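Section 4. Setting the watering times

Before you begin, close the garden tap and put the Umdale timer in its holder. Do not hold it in wet hands while the battery cover is open.

1. Press MENU for three seconds. The display shows the clock.
2. Set the hour with the left button and the minutes with the right button. Press OK.
3. Choose the bed. Bed 1 is the hose nearest to the tap.
4. Choose the start time. For vegetables we advise early morning.
5. Choose the duration. The factory setting is 23 minutes, what is enough for almost 600 liters with the wide hose.
6. Press OK two times. A small drop appears beside the bed number.
7. Open the tap slowly and look at all connections.

Note: If you have the Orkby double valve, repeat steps 3 to 6 for the second valve. Both valves cannot be open at the same moment.

Note: After a change of battery the clock starts again at zero, but the watering times stay in the memory.

Caution: Do not leave the timer outside in frost. In January it must be kept in a dry room, with the battery removed.

Caution: Use only filter 648 or 679. Other filters can let sand into the valve.

Clean the filter every month under running water. Let it dry on a flat surface before you put it back.
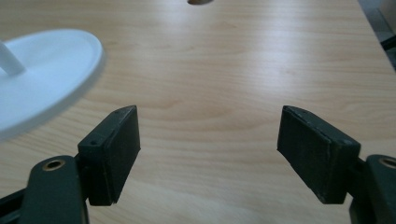
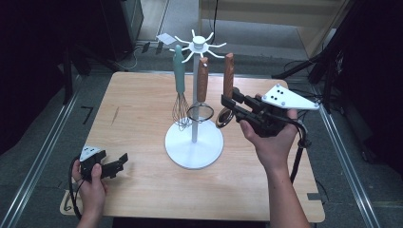

Both pictures: light wooden tabletop.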